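Diarios > Cuaderno de casa > Agosto, entrada 61

Me levanté a las siete con la idea de arreglar de una vez las cajas del mueble negro. Llevaba casi todo el mes aplazándolo. Desayuné café y pan de ayer y puse una lavadora antes de empezar, la corta, porque el programa largo de la Valtex vuelve a pararse en el aclarado y no tengo ganas de llamar al técnico hasta septiembre.

Lo primero fue decidir qué va en cada caja. En la crema, los papeles: recibos, garantías, el contrato del seguro y la carpeta de Medeiros, la gestoría, que cada vez abulta más. En la otra, cables y cargadores. Tiré bastantes cosas. Una factura de 831 por la caldera la guardo, aunque ya esté pagada, por si acaso. También apareció el tique de la aspiradora Dresov, que di por perdido en primavera cuando quise reclamar.

Después saqué el papel naranja que sobró de forrar los cuadernos. Quería una tira estrecha para marcar la caja de los papeles y distinguirla de lejos. La doblé a lo largo varias veces, apoyándome en la tapa de la propia caja, que es lisa y está a buena altura. El papel tiene cuerpo y le cuesta quedarse plano.
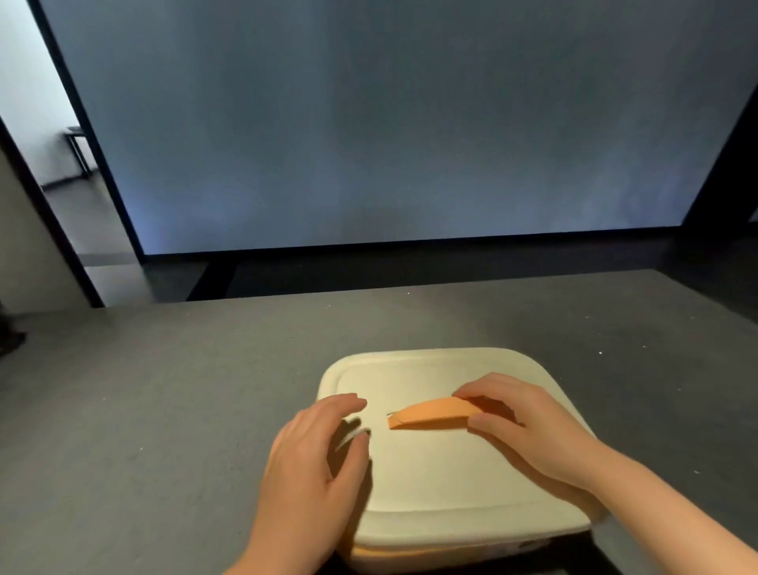 Con la tira naranja sobre la tapa, apretando el doblez.

A media mañana llamó Ronaldo Godoy para preguntar por el taladro. Le dije que lo tengo yo y que pase cuando quiera. Hablamos un rato de la mudanza de su hermana, que ha alquilado un trastero de 100 al mes y ya dice que se le queda pequeño. Quiere que le eche una mano con los muebles. Le contesté que según la espalda.

Comí tarde, lentejas del congelador. Luego bajé a la ferretería Trivell a por tacos de fieltro para las patas del mueble. Venden bolsas de 80 y no las hay más pequeñas, así que tengo fieltro para años. En la calle hacía un calor insoportable y volví por la sombra del mercado.

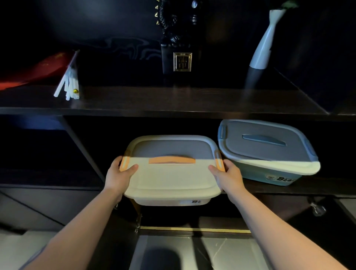

Sigo sin tener claro si el mueble está mejor en esta pared o donde estaba antes, junto a la ventana. Aquí tapa el enchufe, pero le da menos sol y la madera oscura lo agradecerá. De momento se queda. Las dos cajas caben una al lado de la otra en la balda, la crema a la izquierda, y como una tiene las asas naranjas y la otra azul claro no hace falta leer nada para saber cuál es cuál. Me di cuenta entonces de que la tira de papel sobraba bastante. La balda de arriba no la he tocado: la escultura negra, el jarrón blanco con sus hojas y las banderas siguen en su sitio. Habrá que quitarles el polvo otro día, con un pincel, sobre todo a la parte tallada, donde el trapo no entra.

El hueco de la izquierda está vacío. Había pensado en los álbumes, pero pesan mucho y preferiría algo de uso diario, quizá el costurero.

Por la noche tendí la ropa, regué y cené un tomate con sal. Mañana tengo que llamar a Medeiros antes de las diez y comprar bombillas para el pasillo.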